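Minutes of the equipment planning meeting, November
Ulcombe workshop, upstairs room, 2 pm start

Six of us round the table, plus the Condier people on the speaker for the first half hour. I'm doing the minutes again. Same deal as last time: I write down what I heard, and if I've got you wrong, shout before the end of the month and I'll change it.

## Last time's actions

The charging cabinet has been ordered and paid for. It's the tall one, so the shelving by the back door has to move, and I've said I'll do that.

The insurance question is still open. The broker wants a list of everything over a certain value and what it would cost to replace new, and our list still has the old arm on it that went for parts. I'll tidy it up and send it round (please look at it this time!).

Gripper spares: we've got finger pads but no fingers. More on that further down.

## Simulation first, or hardware first?

This took up most of the afternoon, so apologies if it's a bit of a ramble.

The plan we wrote in the spring said we'd buy the second arm, then the mobile base, then look at a proper simulation machine if there was anything left. A few of us have gone off that order. The floor pick-up work for the Waweru job is nearly all being tried out in the simulator now, and one desktop is doing the lot. If somebody's got a long run going, everyone else is stuck twiddling their thumbs or running things on laptops that sound like hairdryers.

So the question was whether we swap it round and buy the simulation machine first. I was for it, and said so probably more than I needed to. My main point was that we keep learning things about the gripper in simulation that change what we'd want to buy. Back in the spring we were dead set on the short fingers, and now hardly anybody wants them.
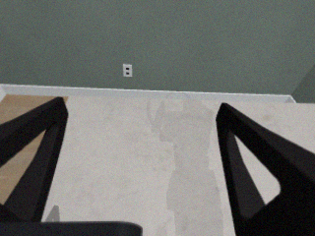
The other side of it, and I do think it was a fair point, is that Waweru are paying for something that works in a real room on a real floor, and we could spend the whole winter making the pretend one better. Carpet was the big worry. Ours in the simulator doesn't snag or squash, it just sits there being flat, and a fingertip dragging on real pile is another matter altogether. The same goes for the strip where you cross from a hard floor to a soft one. There was a good ten minutes on this and I couldn't keep up with all of it, so if you want your bit about friction settings in here, send it to me in writing.

Where we got to: the simulation machine moves up to first, the second arm stays in this year's budget as second, and the base slides to next year. We also agreed to put a bit aside now for a real test floor, half carpet and half boards, with skirting along one side. It needn't be posh. Offcuts will do. It can go where the shelving is at the moment, once I've shifted it, though the charging cabinet has first dibs on the corner with the good socket.

## Condier quote

Condier took us through their price for the second arm with the gripper included. Delivery is 14 weeks from the order going in, and they won't budge on that, we did try. They hold the price for 60 days, which gives us time to get the spending signed off without a mad panic.

Things I wrote down from the call:

- The gripper comes with one set of fingers. Extra sets are 135 pounds each.
- Mounting plate is extra. I asked why and didn't really get an answer.
- Training is included for two people, on their site, travel on us.
- The service plan can be added later at the same price, as long as it's in the first year.
- They can give us the model files for the gripper before we order, so we could have the exact thing in the simulator. I was very pleased about this and may have said "brilliant" out loud.

After they'd rung off we talked about how many finger sets to get. I'd put down two extra. It was pointed out that we broke a pair on the old gripper simply by lowering it too far, and we'll be working right down at floor level for months, so it's gone up to four. Spares are cheap next to an arm standing idle.

## Grurkley quote

Only on paper, they didn't want a call. Their arm is cheaper and the reach is a bit longer, but the gripper is somebody else's and you'd be dealing with two lots of support. Their fingers are solid as well, with no cut-outs, and one or two people preferred that for strength. I don't have a view. I did say I'd ask them for the same model files so we can compare the two properly, and also whether they'd lend us a gripper for a fortnight.

We're leaning towards Condier. No decision today.

## Running costs

This got squeezed in at the end and needs more time next go. The things we keep forgetting to budget for are electricity, software licences, carriage on returns, and the odd afternoon of an electrician. The new machine will want its own circuit if it's going under the stairs, and I'd rather find that out from a proper quote than from everything tripping off in the middle of a run.

We'll put in a separate line for consumables as well. At the moment pads, cable ties, tape and so on all come out of "general", and general is looking very thin.

## Actions

- Me: move the shelving, fix the insurance list, get the model files from Condier, chase Grurkley for theirs and for the loan.
- Whoever looks after the desktop: write up what the new simulation machine needs, one page, no brand names yet.
- Waweru job team: a short list of the floors and objects we've got to cope with, so the test floor is built to match.
- Everyone: check the licence sheet and strike out anything you've stopped using.
- Electrician's quote for under the stairs: nobody picked this up, so I suppose it's mine too.

## Next meeting

Same room, same time, early next month. Biscuits ran out before the Grurkley item, so could somebody else bring some as well, please.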